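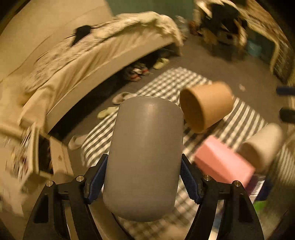

Koltdale shared inbox, after nine weeks

Our support team moved off a plain group mailbox in the winter and onto Koltdale, a shared inbox for small companies. I was the one who set it up, so I've seen more of the settings pages than I wanted to. We're on the middle plan and we pay for 11 seats.

Setup

Connecting the old address took an afternoon. Most of that was waiting for our mail host to pick up the new records. Importing old threads was slower, and attachments from archived folders came across as links instead of files. The links work, but you have to sign in to the old host to open them. If you have years of invoices sitting in folders, download those first.

Daily use

Each message gets an owner. You click your name, or somebody assigns it to you, and it leaves the unassigned list. That fixed our main problem, two people answering the same customer with two different answers. When a coworker starts typing a reply, a small bar shows up over the thread with their name in it. The bar can lag by a few seconds, and Soledad Campos and I have still managed to send over each other twice.

Internal notes sit in the thread in yellow. They look different enough from replies that I don't worry about sending one to a customer. Hakim Jugah uses them for everything and has mostly stopped forwarding mail to himself.

Search is weak. It finds whole words and exact addresses and not much else. Typing part of an order number gets you nothing. We came from Stasik, which was ugly and crashed, but its search was better than this.

Rules are fine for simple routing. Ours send anything with "refund" in the subject to Esperanza Alcaraz and anything from the warehouse to Ramiro Moya. You can't nest conditions, so a few of our old filters had to be split into several rules, and the order they run in matters. Drag them around and test with a real message. The preview button only checks the first rule that matches.

Phone app

Good enough to read and assign. I wouldn't write a long reply on it. Drafts started on the phone didn't always show up on my laptop until I closed and reopened the app. Notifications can be set per folder.

Support and price

I wrote to their help desk three times and got a useful answer on the second and third. The first was a link to a page I had already read. The price per seat is fair, but reports cost extra, and the free trial includes them without saying so. Ours vanished when we started paying.

Would I buy it again? For a team our size, yes. If you live in search, try Tristau first. We're staying on Koltdale through May, when the contract comes up, and I'd like to see partial matching in search before then.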